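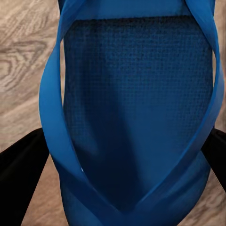
Spring party season is well under way at the Pugh Street Party Closet, and we have so much to tell you! When the Calto Fund agreed to back us last November, we had one shelf of tablecloths and a list of families who wanted to give a shower or a birthday party and couldn't stretch to the decorations. Now we lend complete party kits, packed and ready to go, and the color themes have taken off in a way none of us saw coming. Blue is the runaway favorite. A deep navy bag with a fine mesh weave and a glossy blue strap sets the tone for the whole kit before anyone has unfolded a napkin, and our hosts have been matching streamers, cake stands and even punch to it. This report covers everything up to 5/3/23.

What we've done so far

We have lent kits for 89 parties since the grant began. Our target for the full year was 90, so we are one party short of it with months to go, and I am thrilled to be writing that sentence. Baby showers lead by a long way, then first birthdays, then retirement parties (which we hadn't planned for at all, and which have turned into some of the most fun bookings we get).

The kits themselves have changed a lot. We began with everything in one big set and people were bringing half of it back untouched. Now a host picks a theme, then adds a table set, a games set or a backdrop if they want one. The woodland theme got a complete makeover in February after the paper mushrooms gave up, and the new felt ones wash beautifully. The garden tea theme has real china cups now, all mismatched, all donated by people in Zurnholm who were clearing out cupboards.

We also held our first two hosting workshops. The first was on planning a shower when the guests don't know each other. We tried out four icebreaker games and threw out two of them on the spot — the clothespin game is still a winner, the baby food tasting is not. The second was on feeding a crowd from a small kitchen. Barrett Greenberg taught that one and sent everybody home with his make-ahead slider recipe, and I have had three emails asking for it again. We'll print it on a card and tuck it into the kits.

Money

The grant was $4,000. We have spent $745 of it on linens, storage bins and replacement tableware since the last update, and the receipts are in the folder you already have access to. Laundry costs more than we budgeted. Breakages cost less. We would like to move what we had set aside for glassware over to laundry, and I'd be grateful for a quick yes or no on that before we place the summer order.

What has been harder

Returns. Kits go out on time and come back when they come back, and twice this spring we had a theme promised to a second family while it was still sitting in the first family's garage. We now leave three clear days between bookings and send a reminder text the morning after the party. It's helping, but the balloon arch frame is in such demand that we really need a second one.

The Asska neighborhood is the other puzzle. We've had lots of interest there and very few bookings, mostly down to the distance. Two hosts told us they'd gladly borrow a kit if they could pick it up closer to home. The library branch is willing to hold kits at its front desk, and we're working out which ones are small enough for that.

Coming up

A third workshop, this time on invitations and thank-you notes, with plenty of table space for people to make their own. A graduation theme, in any color except the school's, at the request of last year's graduates. New packing lists for every kit, with a line for hosts to tell us what they didn't use. And Barrett wants to try an outdoor kit with clips, weights and a shade cloth, so we'll put one together and lend it to somebody brave on a windy day.

Please come by if you're in the area. We're open for pickups most afternoons, and there's usually cake left over from something.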